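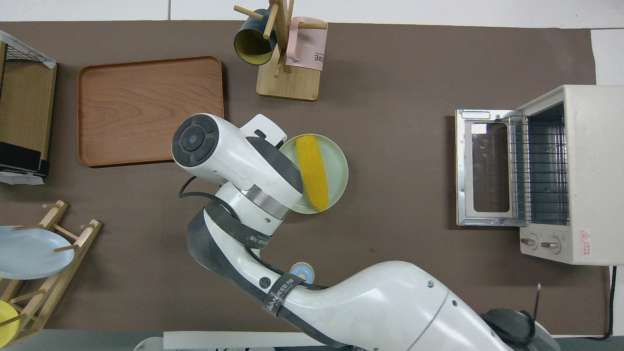
Corn on a green plate, with the toaster oven open beside it.

Residence Life > Dining and Kitchens > Interviews

Reginald Esposito has managed the shared kitchens at Felholm since September, and he holds firm views on what belongs on a table. "A tray, a mug tree and a plate for each person," he said. "Residents will look after a short list of items."

The toaster oven was his first request. Felholm's 22 residents had relied on one full-size range, and many were cooking single portions. "One ear of corn does not call for a large oven," Mr. Esposito said. He advises residents to fold the door fully open before loading the rack, and to keep the surface in front of it clear.

Mugs are kept on a wooden tree, where they can be reached from any seat. Mr. Esposito adopted the practice from Ramley, the residence where he worked previously - cupboards there were removed altogether. He does not intend to go that far. "People like a door they can close," he said.

The kitchen guidelines were revised in February 2022 and are available from the Felholm office.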